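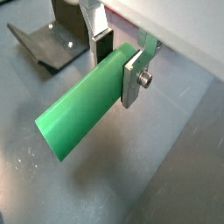 ## Foam peg boards: keeping them tidy

Quick notes, written between jobs. Mostly for the workshop at Pullbridge but works at home too.

- Green round peg first. It's the thickest, easiest to find its hole again.
- Wipe pegs before they go back. Damp cloth, drop of washing-up liquid. Small specks usually come off, if not leave them. No scouring pads!!
- Board flat on the table, well in from the edge. Foam slides about more than you'd think. Bit of rubber matting underneath, 90p a strip from the market.
- Straight down when putting pegs in. Going in at a slant chews up the foam and then the hole is never tight agian.
- Sloppy hole? One turn of masking tape round the bottom of the peg. Two if bad.
- Same colour peg as board = lost peg. Dab of white paint on top, or a sticker. 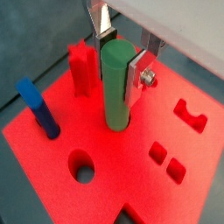

*Green, blue and the red star in the red board. Other holes still to fill.*

### Washing the board

Lukewarm water, never the dishwasher. Shake it out, stand on its side on a towel overnight. Not on the radiator, mine curled and I had to put it under the big dictionary for most of May.

Fluff in the cut-outs: old toothbrush. Cotton bud for the small square ones.

### Storing

Shallow tray, board at the bottom, loose pegs in a freezer bag on top. Write the shapes on the bag. Minttu Toivonen keeps hers in a biscuit tin, also fine, but check the lid shuts without squashing the foam.

Spare pegs: cut from dowel, sand the ends, paint, leave two days befor using.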